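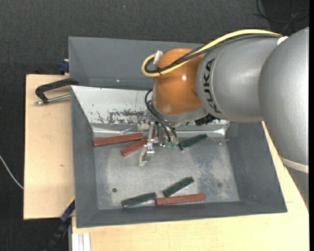
Fig. 1: Tilted bin with the six-block set, arm over the bin floor, gripper at the lower end of the thin black hoses.

November
Posted by Junaid Gilani

Re: [Cutness] push-before-grasp, numbers and a query about the wall cases

Nadhirah, all,

Replies inline. I have trimmed the parts of Nadhirah's message that Eduard has already answered.

> From: Nadhirah Sumampouw
>
> I've read the draft twice. The main claim is that choosing a short push
> before the grasp, when the predicted grasp score is low, clears more blocks
> per attempt than grasping straight away. I believe the result but can't
> tell from section 3 how the threshold was chosen. Was it tuned on the same
> layouts you report?

No. The threshold was set on 71 layouts that Alžběta generated beforehand and these don't appear in the results. The reported set is 1,196 attempts, collected afterwards with the threshold fixed. I'll move that sentence out of the appendix and into section 3, where it should have been.

What we did do on the reported set was choose which plots to show. The full table will go in the supplement so readers can check that the plots are representative.

> Second, you tilt the bin. Doesn't that do part of the work for you? A block
> on a slope has a preferred direction, and the pusher could be learning
> nothing more than "go downhill".

A fair objection, and we argued about it here as well. The tilt is slight and the bin is clamped to the board, so the angle stays the same within a series. We ran a level series as a control. The benefit of pushing was smaller there but had the same sign. The policy trained on the tilted bin did favour pushes toward the lower wall, and when we moved it to the level bin it kept that bias for no good reason. Retraining removed it. I would sooner report both series than defend the tilt, and Svetozár agrees.

Block colour is not an input. The blocks come in reddish-brown and dark green, but the network only receives the height map. Colour is used afterwards, when a person labels the logs, to tell apart two blocks lying nearly end to end. The layout in Fig. 1 has a pair like that by the lower wall, one of each colour. In the height map those two can come out as a single long ridge, and the grasp proposal then lands near the join.

> Third, how do you count a push that moves nothing? If it's free, the
> comparison isn't fair.

It counts as one action and carries the full time cost. "Attempt" in the draft means one commanded action of either type, followed by a new height map. I can see that the word is misleading and will change it to "action" throughout.

> Last, what happens against the walls?

This is the weak part. A block lying parallel to a wall and close to it leaves no room for the fingertip on the far side. The push primitive is a straight line of fixed length, so it can slide such a block along the wall but has trouble bringing it out. In the tilted series, 19 layouts were abandoned after the action limit, and in all of them the last block was against a wall or in a corner. The grasp-only baseline abandoned more, though its failures were spread over the whole floor.

Eduard proposed a hooked push – fingertip down between block and wall, then a short pull toward the centre. It works when there is clearance and can't be started when there isn't. We have a version that first presses on one end of the block to rotate it. I have only tried it on 4 layouts and won't quote a rate from that.

Two points nobody asked about, which may matter to anyone repeating this:

The bin floor is worn metal and friction is not uniform across it. There is a scuffed patch toward the right where blocks travelled less for the same commanded push. We left the bin as it was and randomised the start positions. Anyone using a new bin should expect longer slides and may have to shorten the push.

The hoses hang beside the gripper. At some wrist angles they can touch a block that isn't the target. We excluded those angles in the planner, which removes a few valid grasps near the left wall and probably makes the wall figures slightly worse for both methods. The Sokol group mounts its hoses higher and may not see this at all.

The revised section 3 should be on the Cutness share by the end of the month. Alžběta has the layout generator and can send the seeds. If someone at Ditport still has the older height maps in the uncropped format, I would like a copy, as our converter drops the outermost row and the wall cases are exactly where that hurts.

Junaid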